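**Goltberg opens orders for Estik hardwax oil for interior wood**

Castillo, Jan 22, 2025 - Goltberg, a maker of finishes for interior wood, has opened trade orders for Estik, a two-part hardwax oil for floors, shelving and cabinet fronts. It replaces the single-part oil the company has sold to joiners and flooring contractors under the Plomska name. Remaining Plomska stock will be sold until April.

Estik is supplied as a base oil and a separate hardener. The parts are mixed by weight on site and applied in one coat with a pad or a short-nap roller. Excess oil is removed with a clean cloth before it sets. Mixed product must be used the same working day and can't be returned to the can.

"Contractors asked for one finish they could carry from the floor to the fitted furniture," said Lama Chidiac, product manager at Goltberg. "The old oil needed a second coat on most cabinet work - that added a day to the job."

The range covers clear, pale, brown and dark tones. Color depends on species, grain and sanding grade, and a test patch on the actual boards is advised.

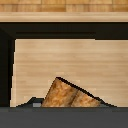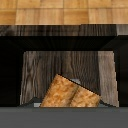
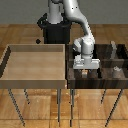
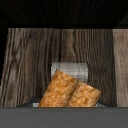 **Can Estik be applied over an existing varnish?**

The varnish has to be sanded back to bare wood first, as the oil bonds only to open grain.

For new wood, Goltberg specifies a final sanding at 2000 grit for handled edges only. Floors should be left coarser, as stated on the data sheet. Dust must be vacuumed off before application.

Estik ships in cases from the Castillo warehouse. The first production run is 1000 cases, of which 400 are held for existing Plomska account holders. Orders from these accounts must name the tone and the case quantity. Hardener is packed in the same case and is not sold separately.

Data sheets and tone cards are available on request from Afaf Farah, trade sales, Goltberg.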